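Brutside Stores Help Desk
Home | My Tickets | Parts | Log Out

Ticket 3000-151
Opened: August 28, 2018
Category: Consumables, hook-up wire
Status: Open, waiting on requester

Reported: Offcuts go back into the baskets unsorted. Kololness bench order needs red and black kept apart by colour. Short pieces are catching in the side slots.

Log
1. Baskets checked against the Daza parts list. White and lavender are both on it. Lid not listed for either.
2. Requester asked for one colour per basket. Dark brown and black are hard to tell apart under the bench lights, so check the printing on the sleeve before sorting.

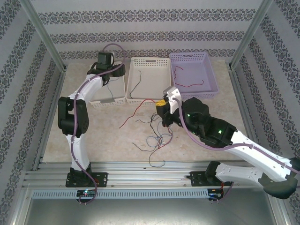
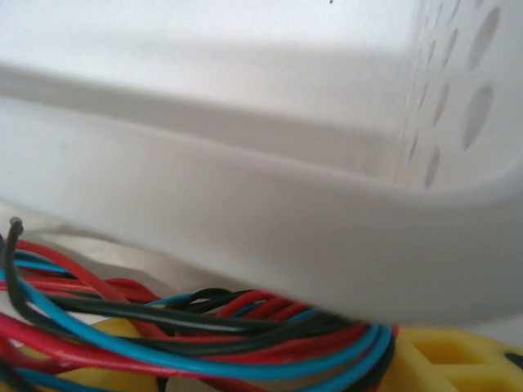 Sorting bench. First: three baskets at the back, mixed wires on the tabletop. Second: white basket close up, slots in the side wall.

3. Anything under 65 mm goes to scrap. Longer pieces to be straightened and laid flat, ends clear of the slots.
4. Clerkex asked to quote on liners, 500 mm roll. No reply yet.

Next action: requester to confirm which basket takes blue.

Contact Stores | © 2018 Brutside | Back to top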